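I keep a list on the side of my refrigerator of every chore I do in a normal week. My sister-in-law said it was depressing, but I started it for a reason. People kept telling me that home robots were almost ready, and I wanted to know what exactly they would be ready for. The list has 26 things on it. Some are daily, like dishes and wiping the counter. Some are weekly, like the floors and the sheets. A few are the kind of thing you only notice when it hasn't been done, like putting the boxes back where they belong.

I have now spent most of a year reading about this, and I went to one trade show, in Ketberg, because it was within driving distance. This post is what I think so far.

Three of the 26 are already done by machine in my house. The dishwasher washes, the washer washes, and the robot vacuum does the downstairs floors, apart from the corner behind the piano. I don't count the dryer separately. What these machines have in common is that the work comes to them, or the work is flat. I load the dishwasher. I sort the laundry and carry it down. I pick everything up off the floor before the vacuum runs, and on a bad evening that takes longer than sweeping would have.

So the machines took the washing and left me the carrying. When I went back over my list with a pencil, most of what was left was carrying. Toys to the basket, cups to the kitchen, mail to the desk, the tin of buttons back up to the shelf. You find a thing, you get hold of it, you take it somewhere and you let go of it. A four-year-old can do this. Whether a four-year-old will is another matter.

The robots I read about are good at parts of it. They can usually find the thing if the light is decent. They can drive to a spot or swing an arm over to it. The getting hold is where it slows down. A coffee mug is easy enough now, and so is a block. After that it depends on the object, and a house is full of objects that came from different decades and were bought by different people. Some have a handle on the side, some have a strap, some have a lid that comes off in your hand if you lift it wrong. I know about the lid because I learned it once. A robot has to learn it too, and then learn it again for the next box.

Factories have had arms for a long time, and people bring this up as if it settled the question. I worked for six years in a small packing plant, and we had an arm at the end of the line. It was very good at its job. The cartons were all one size and came down the belt facing the same way. If one came down sideways, a light went on and somebody walked over and turned it. On a slow shift that somebody was me. The arm is probably still there.

What the sellers say varies. At the show there was a company called Casetti with a kitchen setup, a counter and a sink and an arm on a rail. It put plates in a rack one at a time and did it well. I timed one plate on my phone and then felt rude and stopped. I asked what it cost and was given a brochure without a price in it. A smaller outfit called Bozkurt had a rolling base with an arm that they said would sell for $3,000 once they were making enough of them. The man at the booth told me it would tidy a living room. I asked whether it would tidy mine and he laughed, and then he said it would need to see it first. I thought that was a fair answer.

The people I found most useful were from Skillska, who weren't selling anything to the public. They work on the picking-up part and not much else. They told me they had a set of 138 household objects they practice with, bought secondhand, and that they change some of them whenever the machine gets too comfortable. They didn't give me a success rate and I didn't push for one. They were more interested in talking about handles. A thin handle lying against the side of something is apparently hard to get a finger behind, and a shiny white surface under a strong light can be hard for a camera to make sense of. I had never thought of a white box as a difficult object, but I can see it.

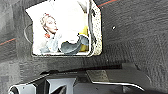

Ketberg, July

I have a soft spot for a container with a picture on it. There's a woman printed on this one, hair up, red lips, something red-orange at the side of her neck, and the gripper is spread across the bottom of the frame, below it and the gray floor it sits on. My grandmother would have kept sewing things in a box like that. To me it's an item for the shelf, and putting it there would be number 19 on my list. I would do it on the way to something else and not remember having done it.

For the machine it's a whole job. It has to work out where the box stops and the floor starts. It has to decide between the rim and the loop on the side, and not tip the box if there's anything in it. Then it has to know where the shelf is, and whether the shelf is full, and what to do if it is. I don't always know what to do if it is.

My current guess, for what it's worth, is that shops and stockrooms will get useful help with this before houses do. A stockroom can be arranged around the machine. You can buy all the same bins and put them all at the same height. I'm not going to do that to my living room, and I don't think many people with children could if they tried.

I did put down a few chores I expect to hand over in the next several years. Unloading the dishwasher is one, if the dishes match. Moving a laundry basket from one room to another on the same floor is another. Folding I left blank. I saw a towel folded at the show and it was a good fold, but it was one towel, and they had laid it out flat first.

The list is still on the refrigerator. I added the date of the show in the margin and crossed nothing off. If anyone reading has one of these arms at home and uses it for real chores, please write to me and tell me which ones, and how long you spend getting things ready for it beforehand.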